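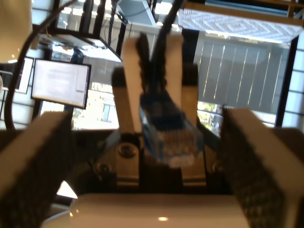 베이지색 그리퍼 손가락 두 개, 안쪽은 거친 패드

2021년 5월 7일 작업 노트

프루르나흐(Prurnach) 사운드 믹스 들어가기 전 정리. 어제 밤에 쓰다 만 거 이어서 쓴다. 피곤해서 글씨, 아니 타자가 엉망이어도 이해 바람.

일단 편집본이 또 바뀌었다. 감독님(Mark Anthony Magbanua, 이하 마크)이 새벽에 새 컷을 올려놨는데 총 161컷이다. 지하실 장면 앞에 복도 컷이 두 개 들어왔고, 그 대신 엄마가 전화 받는 장면이 통째로 빠졌다. 나는 그 전화 장면 좋아했는데! 수화기 너머 숨소리를 내가 이틀이나 만졌단 말이다. 그래도 새로 보니까 흐름은 훨씬 낫다. 아이가 문 앞에 서 있는 시간이 길어져서 보는 사람이 알아서 불안해진다. 숨소리는 버리지 말고 "보류" 폴더에 넣어둠. 파일명 앞에 빨간 표시 붙여놨으니 혹시 정리하다가 지우지 마세요 제발.

복도 장면 얘기. 지금 깔려 있는 저음 드론이 너무 "나 공포영화야" 하는 소리라서 일단 다 뺐다. 빼고 들으니까 좀 허전하긴 한데, 냉장고 소리 하나만 남겨놓으니 의외로 그게 더 기분 나쁘다. 내 집 냉장고를 녹음한 거라 집에 가서도 그 소리가 들려서 죽겠다. 아무튼 이 버전을 A로 저장했고, 드론을 아주 얇게 깐 버전이 B다. 마크는 B를 고를 것 같고 나는 A에 한 표. 둘 다 볼륨을 맞춰놨으니 비교할 때 페이더 건드리지 말 것.

괴물 소리는 아직 제자리걸음이다. 우리끼리 에르칼로프(Erkalov)라고 부르는 그놈 말인데, 대본에는 "말을 배우려고 애쓰는 소리"라고만 적혀 있다. 멋있는 문장이긴 한데 이걸 어떻게 녹음하라는 건지... 지금까지 해본 것들:

젖은 가죽 장갑을 비틀기. 쓸 만함. 가까이서 녹음하니 입술 떼는 소리 비슷하게 난다.
셀러리 꺾기. 너무 셀러리다. 다들 아는 소리라서 웃음이 난다.
내 목소리를 거꾸로 돌리고 피치를 내리기. 옛날 비디오 귀신 같아서 일단 탈락. 그런데 뒤에 얇게 섞으면 살아날지도 모르겠다.
빈 유리병 입구에 대고 숨 들이마시기. 이게 제일 좋다! 내쉬는 소리보다 들이마시는 소리가 훨씬 이상하다. 오래 하면 어지러우니까 몇 번 하고 꼭 쉬어야 한다.

그래서 월요일에는 유리병 쪽을 제대로 파볼 생각이다. 큰 병이랑 작은 병을 섞어서 녹음하고, 장갑 소리를 자음처럼 앞에 붙이면 정말로 말하려는 것처럼 들릴 수도 있다. 머릿속에서는 이미 완벽한데 머릿속에서는 늘 완벽하지.

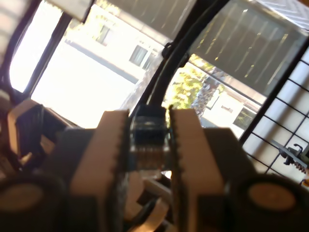

그리고 대사. 현장 녹음에서 아빠 대사가 두 군데 못 쓸 정도로 뭉개져 있다. 식탁 장면의 "문 잠갔어?"하고 마지막 계단 장면의 "올라가 있어". 앞의 것은 다른 테이크에서 가져와 붙였더니 입 모양까지 얼추 맞아서 나 혼자 박수를 쳤다. 계단 쪽은 후시녹음을 해야 한다. 배우 일정은 마크가 물어보기로 했는데, 혹시 이번 주말에도 답이 없으면 내가 직접 연락해보겠다고 말해둠. 마이크는 현장에서 쓴 것과 같은 걸로 빌려야 한다. 지난번에 다른 걸로 했다가 톤 맞추느라 하루를 날린 기억이 있어서 이번에는 고집을 좀 부릴 거다.

영화제 얘기도 적어둔다. 서크브리지(Sirkbridge) 단편 부문은 12월 상영이고, 출품용 파일은 스테레오만 받는다고 한다. 5.1은 디존(Dizon) 극장 시사 때만 쓰게 되는데, 그럼 어느 쪽을 기준으로 믹스할 거냐는 문제가 남는다. 나는 5.1을 먼저 하고 접는 게 편하다. 다만 복도 장면은 뒤쪽 스피커에서 나는 발소리가 핵심이라 스테레오로 접으면 그냥 평범한 발소리가 된다. 어제 시험 삼아 접어봤더니 진짜 윗집 소리 같았다. 그 장면만 따로 스테레오 믹스를 만들어야 할 듯. 일이 늘었네.

세션 정리는 반쯤 했다. 클립이 749개까지 불어나 있길래 열어봤더니 음소거해놓은 옛날 버전이 수두룩하다. 내가 한 짓이다. 세션을 복사해서 이름 끝에 "정리"라고 붙였고, 원본은 그대로 뒀다. 음악 트랙은 손대지 않았다. 첼로가 들어오는 지점이 새 편집본이랑 안 맞는데, 이건 작곡가가 새로 보내준다고 하니 기다리면 된다. 그때까지는 옛날 음악이 어긋난 채로 나오니까 들을 때 놀라지 마시길.

아, 엔딩! 마크가 엔딩 크레딧을 완전 무음으로 가자고 한다. 처음엔 반대했는데 한번 틀어보고 마음이 바뀌었다. 마지막에 유리병 숨소리가 탁 끊기고 이름들만 올라가는데, 자꾸 소리가 다시 날 것 같아서 의자에서 못 일어나겠더라. 다만 완전 디지털 무음이면 극장에서 기계가 고장 난 줄 알 수도 있으니까 방 공기 소리를 아주 작게 남겨두는 버전도 만들어서 같이 들려줄 생각이다.

월요일 할 일
유리병 녹음 (병은 내가 챙겨 감, 큰 병 있는 사람은 좀 가져와 주세요)
복도 A/B 마크한테 들려주기
계단 대사 후시 날짜 잡기
시퀀스 길이 바뀐 부분 효과음 다시 맞추기, 지하실부터
보류 폴더 백업

지하실 문 삐걱 소리는 지금 것도 나쁘지 않은데 끝이 좀 귀엽다. 마지막 삑 부분만 자르고 다시 들어볼 것.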